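Varnine open day, Nov 11, 2021

The Varnine works stands behind the old freight yard in Trernska, a 10-minute walk from the station. It makes kitchen goods out of stainless steel, and once a year it lets visitors in. I went with the 11:30 group. We signed a sheet, put on safety glasses and were handed a map that left out the second floor.

The tour starts with the coil store, where the steel arrives in rolls. From there we went through to the press shop. The older press is a Tshabalala, bought used, and it stamps 3000 dishes on a normal shift. The newer one was down for a tool change, so we watched two fitters swap the die and heard the foreman explain why the radius on the rim had been altered. It was loud even with ear plugs in.

Polishing is in a separate building – the dust has to be kept away from the presses. Each part goes over 4 wheels, coarse to fine, and then to a washing line made by Uvix. A polisher told us that round parts are easy and corners take up most of the day.
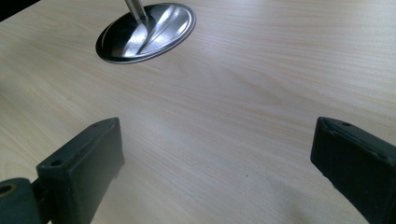

Mirta Saavedra thought the polishing shop was the best part of the visit and would have traded the coil store for another half hour in it. I agree with her. The coil store was cold and there was little to see.

After that came the sample room and a short talk on how orders are packed. The catalog now runs to 361 items, down from a much longer list, and utensil stands are still among the steady sellers. Most of the export orders leave before December. Spare hooks and rings can be ordered separately, but only by mail.

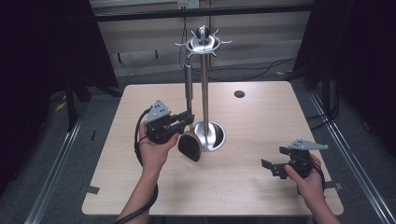 Can you buy things on the day? There is a small factory shop by the gate that takes cards, and seconds are sold from the bins at the back. It shuts before the last tour gets out, so go there first.

Coffee was free, lunch was not. Parking is on the street side only, and the gate on the yard side stays locked during tours.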